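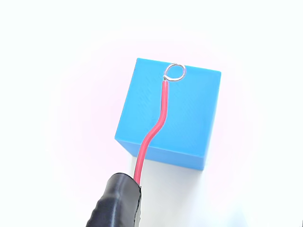
Red wire with a looped end, on a blue cube.

By Kwame Dankwa
Jun 10, 2022

I have a drawer of wire offcuts and I'm not sorry. My partner calls it the spaghetti drawer, and every December, when we do the big clean before the family descends, there's a push to have it tipped in the bin. Every December I win (so far).

My argument is pretty simple. We've got far too keen on throwing out the short bits. A length of red wire with a bare loop at one end is a perfectly good thing to own! You can slip a loop like that under a screw, hang a tag off it, or hook it over a nail in the shed and forget it until the doorbell dies. Last year I paid 38 dollars at a shop in Cikham for a packet of ready-made leads, got them home, and found I had the same thing in the drawer in a nicer colour.

And colour matters more than people reckon. I keep red for positive and I won't budge on it, even when red is the only colour left and the job is a garden light - I'd sooner wait. My neighbour uses whatever's closest and labels it with masking tape, which falls off in summer, and then we're both out there with a torch guessing.

I'll give the tidy crowd one point: loose wire tangles. Mine did for years, until I sorted it by length into old jam jars. The jars take up more room than the drawer ever did, so that's the next argument, and I'm already clearing a shelf in the garage.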